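5.3 Loss of balance in the doorway task

The third group of failures came from the doorway task, in which the robot starts in a bedroom, passes through an open door and stops in the hallway beyond it. We ran 1,354 simulated episodes with the controller described in Section 3. Of these, 1,232 ended with the base upright and were scored in the usual way. The rest were stopped by the tilt check and are the subject of this section. We first took them for ordinary collisions with the door or its surround, and the early versions of our logs recorded them as such. Nga Đồng noticed in February that the contact force in many of these episodes was far too small for a collision at walking speed, and we went back through the stored runs by hand.

All of the rooms come from the Umari set of furnished flats. The flats differ in layout and in wall colour, but door widths are close to one another, and the robot fits through each of them with both arms folded. With the arms raised it still fits, though the margin at the wrists is small. The planner, Szulc, treats each arm as a fixed shape once the base starts to move. It does not look at where the weight of the arms sits.

In the stopped episodes the base camera shows the room at a steep slant. Figure 4 gives one such view. Both arms are up, and the walls and the floor run diagonally across the picture while the open door remains near the centre.
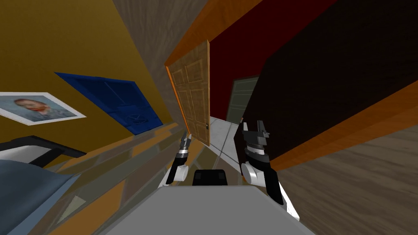 Figure 4. Simulated view over the robot's body in the doorway task, with the room steeply tilted. The left gripper points toward the open panel door; the right gripper is in front of the dark brown cabinet.

We found two causes. The first was in the way the arms were raised. The controller sent the target pose to both arms in a single step, and the simulator met it with very high joint speeds. The reaction on the base was enough to lift one side when the base was turning at the same moment. Limiting the joint speed removed most of these cases, at the cost of a slower start to each episode.

The second cause was a fault in our own settings. The base model had been taken over from the earlier Drumex tests, where the robot carried a heavier battery low in the body. We had changed the total mass but left the centre of mass as it was calculated for another version of the arms. The simulated robot was therefore easier to tip than the one we meant to study. We corrected the value and repeated the stopped episodes from the same starting states.

A related problem was that the tilt check acted too late. It read the base angle once every 12 control steps, and by the time it reported a fault the arm commands had already been sent again. In a few runs the arms went on reaching for their targets while the base was leaning. On real hardware this would be a safety matter, as a person standing in the doorway would be within reach of a moving gripper. We now read the angle at every step and freeze both arms as soon as the limit is passed.

The policy itself was trained with Flekik on data gathered before the correction. We have not retrained it, and the success rates in Table 2 should be read with this in mind.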